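Troltix Teaching Kit: Operator Guide
Section 6. Recording a task with the hand-held gripper

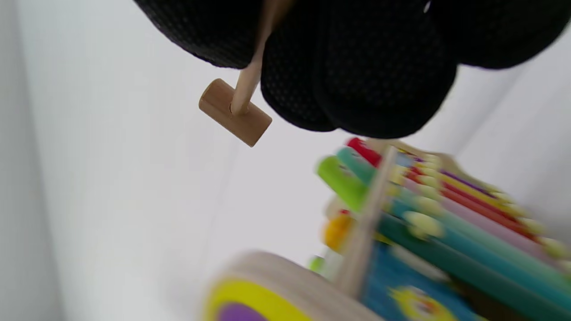 6.1 Before you start

This section covers demonstrations in which the operator holds the gripper tool and carries out the task directly. For demonstrations by remote control, see Section 7. The worked task is "mallet and xylophone": pick up the mallet, strike one bar, put the mallet down.

You will need the hand-held gripper, the charging dock, the toy xylophone, the wooden mallet and a plain white backdrop.

Note: The task files supplied with the kit are named after the Pakska task set. Do not rename them. The Dumlao software matches recordings to tasks by file name.

6.2 Setting up the work area

1. Fit the backdrop so that it covers the table and the wall behind it. Smooth out any folds near the middle.

2. Place the xylophone on the backdrop and turn it so that the bars can be reached without crossing the post. Chock the wheels. If the toy rolls during a strike, discard the recording.

3. Lay the mallet beside the xylophone with the handle pointing towards the operator.

4. Check the light. It should be even, with no hard shadow across the bars.

6.3 Gripping the mallet

5. Open the gripper fully and lower it over the handle.

6. Close the pads on the handle, leaving the head clear. Do not grip the head itself.

7. Lift the mallet and hold it still for 2 seconds. If the handle turns between the pads, put it down and grip again closer to the head.

Caution: Keep fingers away from the pads while the gripper is closing. Do not close the pads on sharp or hot objects. The mesh covering cannot be repaired on site.

6.4 Recording the strike

8. Press the record button. Wait for the tone before moving.

9. Bring the mallet over the chosen bar. The head may be tilted on approach but should meet the bar squarely.

10. Strike once, lift clear and return the mallet to its starting place. Open the pads and draw the gripper back.

11. Press the record button again to stop. A recording longer than 90 seconds is rejected automatically.

12. Repeat until you have 14 accepted recordings for the same bar, then move to the next. Vary the starting place of the mallet slightly between recordings.

Note: Move at a steady working pace. Very slow movements are copied by the robot as faithfully as any other and will lengthen every run.

6.5 Checking and saving

13. Play back each recording in Dumlao. Reject it if the mallet leaves the view before the strike, if the pads slip, or if a hand enters the view.

14. Save the accepted set to the dock. The dock holds 2000 recordings. When it is full, new files are refused and old files are kept.

If playback shows a delay between the picture and the gripper position, restart the dock and repeat the calibration in Section 4. Recordings made before the restart should not be used.

Fitting of replacement pads is described in the Promeck service sheet.

Section revised in August by Hanna Dovhaniuk. Step 7 and the caution in 6.3 are new in this issue.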